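Two trains and a very damp walk got me to the Driltiton games fair this February, and I'd do it again tomorrow. It's a small show, all indie stuff, packed into an old market hall with terrible coffee and brilliant games. I came home with a tote bag, a sore thumb and a wish list that's far too long.

First stop was Skondstead, a top-down RPG where you play a postman in a village that keeps rearranging itself overnight. So-yul Ban wrote it and drew most of it too, and she stood there cheerfully watching me deliver the same parcel to the wrong barn three times. Combat is quick and a bit silly (you hit things with the mailbag!) and the loot is mostly stamps. There are 284 of them, and yes, I want them all.

I queued ages for Roy. It's a couch co-op platformer for two, and I got paired with a lad who must have been eight and was miles better than me. He dragged me through the whole ice level - I mostly fell off things. Really lovely music in that one, and the jump feels just right, with that tiny bit of float at the top.

Upstairs it was quieter, with the talks in one corner and sofas in the other. Sang-wook Choo did a half hour on making Grikard, his space trading game set in 2062, and he was very funny about the early version where every planet sold nothing but soup. He's cut the map right down since then and says it's much better for it. I had a go afterwards and lost my ship on the second jump, so I can't tell you much about the ending! The menus are still fiddly on a pad, but he knows, and he's working on it.

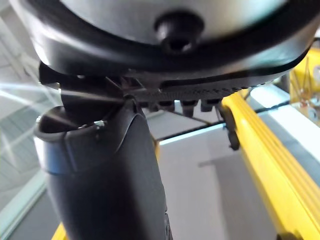 Getting there and getting fed

Walk from the station if it's dry, get the bus if it isn't. Bring a sandwich, as the food queue at one o'clock was grim. Doors open at 10 and the first 1000 through get a badge. I was too late for one, and I'm still a bit cross.

14 shares
8 comments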